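Re: [clircombe-list] water tasting night, format??

On Sunday, March 25, 2018, Markos Kokkinos wrote:
> Are we still doing the blind tasting in September? And is it
> bottled only or tap too? I can bring 2 jugs from the Zalcombe
> spring if so.

Markos — yes and yes. Quick one, running out the door.
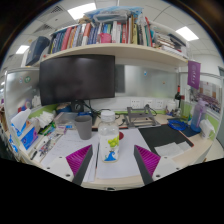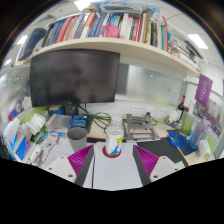

Tap has to be in it or there's no point. Last year the Voicu water won and half the room swore it was Brarard, all from the label. So everything gets poured in back, numbers only. A clear bottle like the one on the desk gives itself away with that label on, even the blue bit near the base is enough. Gray cups fine, but all teh same kind please.

Room temp, no ice. Crackers between rounds. Hall holds 50, so sign up early.

Bring both jugs. Don't rinse them with anything scented, we all rember the lemon thing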